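Shared Workshops > Projects > Robotics > Nekora

Nekora is a two-armed tabletop robot built by members of the Urmont shared workshop. It is used for handling cloth, mainly the sorting and folding of cleaning towels. The project began in September as a rebuild of an earlier single-arm machine called Min, and it reuses that machine's motor controllers and part of its wiring.

Construction

The robot consists of 2 black arms mounted on opposite sides of a green work surface, facing each other. Pale wooden strips run along both sides of the surface, between dark metal rails. Each arm ends in a gripper with tapered fingers. Cables hang from the arms and are led down toward the front corners of the station. Hazard tape is laid beside the strip on the left. 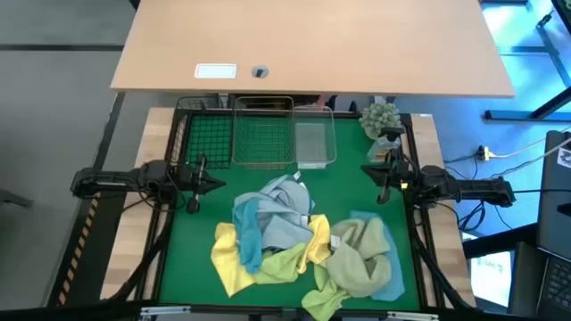

Power comes from a 480-watt supply taken from Min. The arms are driven by a control program named Pornilura, written by the same members and run on a laptop. Either arm can be stopped on its own, and a foot switch stops both. The joints are set to zero by hand at the start of a session, a step the builders have said they want to replace.

Cloth handling

Cloth was chosen as the first task because the workshop already washed a large number of towels and because fabric does not hold a fixed shape. A session starts with a mixed pile of different colors and weaves. Fleece and microfiber towels are used together with flatter cloths, some with a sewn edge trim or a care label.

The usual order of work is to take one cloth from the pile, spread it on open surface and bring the corners together. Pornilura looks for an edge first and a corner second. Plush towels are harder for it than smooth ones, as their edges are less sharply defined when bunched up. A cloth lying flat can also be difficult to pick up, and the fingers are then brought in low from both sides.
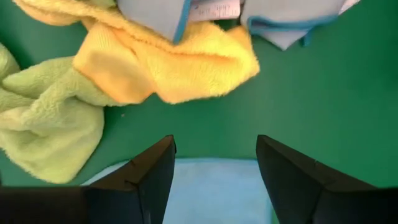 Grip force is set in 10 steps. Step 5 is the default for all fabrics. Lower settings are used for thin cloths, which the program may otherwise lift two at a time. The finger tips are plain and have no rubber pads. Pads were fitted on Min but came loose after repeated use and were left off the new design.

Documentation

Parts lists and wiring notes are kept in a binder at the Urmont workshop. The code for Pornilura is shared with members on request. No kit version of Nekora has been offered.

See also: Min (robot), Pornilura, Urmont workshop

Last updated 9 Nov 2025
Contact | Copyright Urmont Shared Workshop | Back to top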